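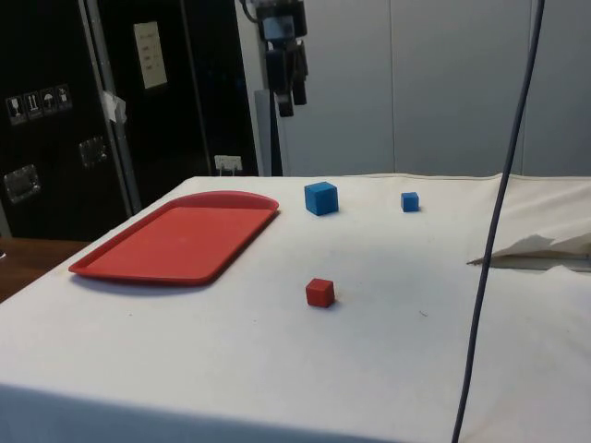

Rainy Day Tips for the Under-Fives, Tested on Two Who Weren't Impressed

Every list of indoor activities for small children promises an hour of peace. I have tried most of them in our kitchen and I'd say ten minutes is a good result, of which you spend four clearing up. Still, a few household tricks have earned their place, and a few much-praised ones haven't.

Playdough: make it, don't buy it
Shop dough dries out by teatime if the lid is left off, and the lid is always left off. Two cups of plain flour, one of salt, one and a half of warm water, a spoonful of oil. Knead until it stops sticking to you. It keeps a week or two in a tub in the fridge. Throw it out when it goes grainy or smells odd, and keep it well away from the dog, as that much salt can make a dog very ill. Recipes calling for cream of tartar and a saucepan do give a smoother dough. Whether a three-year-old can tell is another matter.

Toy rotation
The idea is that you put half the toys in a cupboard and swap them each month, and the child greets the old ones as new. Mercedes Restrepo, who runs the Flenitz playgroup, swears by it. In our house it worked once, in January, and after that they simply asked for the cupboard. If you want to try, use a box you can't see into.

Storage systems
I paid for a Vanness unit with twelve little drawers and picture labels. Nothing has ever been put in the right drawer by anyone under thirty. Two big washing-up bowls do the same job and can be rinsed. Keep one for things that roll and one for everything else.

Felt pen on the table
Ignore the toothpaste tip unless you like dull patches on your varnish. Try a damp cloth and washing-up liquid first, then a little surgical spirit on cotton wool, tested underneath where it won't show. On bare wood you may have to live with it. We do.

Dried rice and pasta trays
Very popular online — less so with whoever owns the hoover. Put an old sheet down first, gather the corners afterwards and tip the lot back in the jar. Don't cook it later. And with a child who still puts things in their mouth, skip this one altogether and don't turn your back to make a cup of tea.

Cleaning plastic bricks
A pillowcase with the end tied up, a cool wash, no spin. Spread them on a towel overnight. Anything with a battery, a sticker or a squeaker stays out. The dishwasher works too, but ours warped a few on the bottom rack.

Cardboard boxes
Free, and better than nearly everything above. Pull out the staples, tape over the rough edges, and hand over the crayons. The box usually lasts until someone sits on the roof.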